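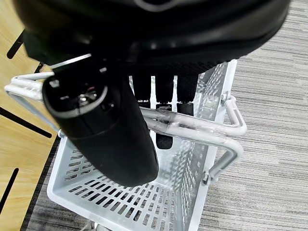
Issue 37, page 15

The young people who do not come to our meetings

by Edith Arboleda

When I began to work with young people in Stoltport, I had a list of those who came and no list of those who stayed at home. I think most youth organisations in our region still work like this. We know very well the opinions of the people who sit in the room. They are often the same people who sat in the room last year, and they already speak English, and their parents have agreed that they may travel.

In January our partners from Zekville sent a survey to 500 households with a person between 16 and 25 years old. One question was: "Did you ever hear about a youth exchange that you could join?" My colleague Ismael Pimentel read all the answers and told me that he had to stop for a walk after the first evening. Many had never heard of one. Others had heard, but they believed it was for students with good marks, or that it costs money, or that one must be invited by a teacher.

I do not want to say that exchanges are bad. I took part in one when I was 19 and I am still writing to two friends from that week. But I have the opinion that we spend too much of our energy on the week itself and too little on the door. The call for participants is written in the language of the grant. It speaks of competences and of multipliers. A boy who repairs bicycles with his uncle will read three lines of it and close the page, and I would do the same.

In the Clornumen project we tried another way. We went to the bus station, to the vocational school and to the football ground on a Saturday-type morning when the parents also stand there, and we had only one small sheet of paper with us. It said where, when, who pays and whom to call. It was slow work. Ismael had a sore throat for days. In the end 15 persons called, and nine of them had never taken part in any youth activity before.

Some of my colleagues answered that nine is a small result for so many hours. I understand them, because in the final report a number is a number, and a public event in the main square would give us a much larger one. Still, I would ask the funders to change their forms a little. There should be a place where we can write how many participants are new, and the hours for finding them should be paid like the hours for a workshop. At present this work is done in the evenings and it does not appear anywhere.

I would ask also something from the organisations, mine included. Please give your next call to a person of 17 who does not know you, and ask what he or she has understood. We did it with ours. She asked us if it was a job.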